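Flulton Home Forum > Tables, Desks & Surfaces > big brown table, what do you keep on it

pinemarten78
October 2025
ok so we got the Ustico table finally. brown top, the wide one. paid 400 for it used and it is HUGE compared to the old one. now everything lands on it. mail, keys, socks, a drill. my rule for the new place was one nice thing in the middle and one box for the junk, thats it. does that work for anybody or am I kidding myself

quillback
works if the box has a lid. open box = pile. ask me how I know

dotty_in_vurstead
Disagree. Lid means stuff gets set ON the lid. Had one for years, never opened it. Open box, off to one side, empty it before bed. Done.

quillback
"empty it before bed" lol ok

hobnail
What size is the top? we have the 68 inch Morelli and a centerpiece looks lost on it. Ended up with a runner plus candles and now theres no room to eat.

pinemarten78
78 long. didnt measure the width, wide. I can't reach the far side without leaning

greasepencil
skip the runner. they slide, they catch crumbs, cat sleeps on it. flowers in a pot and leave the rest bare

hobnail
Flowers die tho. I'm not buying flowers every week for a table

greasepencil
didn't say cut flowers. get a pot. or fake, who cares, the good fakes look fine from the couch

dotty_in_vurstead
Who cares? I care. Fake tulips in October, come on. They're a February thing, you force the bulbs and then you get them for a bit and thats the point.

greasepencil
its a table not a botanical garden

quillback
red though. red on brown is good. I'd go low, anything tall and you're talking around it all thru dinner

pinemarten78
yeah low for sure. had a big vase before, got knocked over twice, water in the mail. never again

hobnail
What kind of box? I keep seeing wire baskets but little stuff falls out the sides

pinemarten78
wood. light thin plywood, open top, nothing fancy. soft stuff goes in there mostly, cloths and the kids small things. weighs nothing so I can carry the whole box upstairs and dump it out. still no lid, sorry quillback

quillback
you'll be back in 3 weeks

dotty_in_vurstead
Put felt dots under the box or it'll scratch. Plywood edges are rough. Sand the rim too if its a cheap one, mine snagged a sweater.

pinemarten78
good call on the felt, didnt think of that. heres where its at, tulips are a tad left of middle, will fix

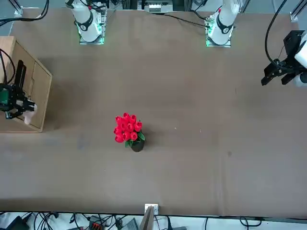 tulips + box on the left, Ustico top

greasepencil
see, bare is better. leave it

hobnail
ok that does look good. Still think it needs a runner.

dotty_in_vurstead
No runner. But I'd move the box to the short end so you're not bumping it with your elbow. And don't fix the tulips, a little off center is nicer.

quillback
disagree, center them. off center just looks like someone pushed it over to make room for a plate

pinemarten78
gonna try it both ways. anyone know what to wipe this top with? seller said just damp cloth but theres a ring near one end that wont budge

hobnail
tiny bit of dish soap, warm water, dry it right after. don't use the spray stuff, it left streaks on our Morelli

greasepencil
try the soap first, if not theres a whole thread on rings in the cleaning section, almost all of it is people argueing about mayonnaise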